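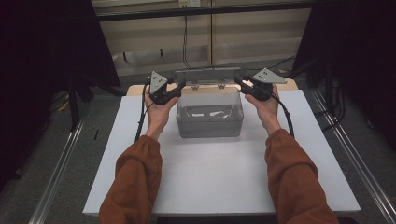
I'm a late convert to see-through boxes for small stuff. For years I kept picture hooks, spare buttons and felt pads in old cookie tins, and I opened every single one of them each time I needed anything (usually on a Wednesday night, usually in a bad mood). Now I go for clear plastic with a hinged lid, like the one on the white tabletop, where the lid tips back behind the box and stays attached. No more loose lids sliding under the couch! And even with slightly frosted walls you can still make out a few small white pieces lying on the bottom, which is plenty for me to grab the right box.

My friend Ginette sorts hers by room. I tried that and gave up after 3 days, so mine go by size: tiny things together, flat things together, and one box for whatever I can't name. I don't fill them past the halfway mark or I end up digging again.

A few other bits I've picked up. Work on a pale surface when you're sorting, dark screws show up so much better. Wash new boxes in lukewarm water with a drop of dish soap and let them dry with the lid open. Skip the scrubby side of the sponge, I ruined 2 that way. And if a label won't peel, rub in a little cooking oil and leave it for 10 minutes before you wipe.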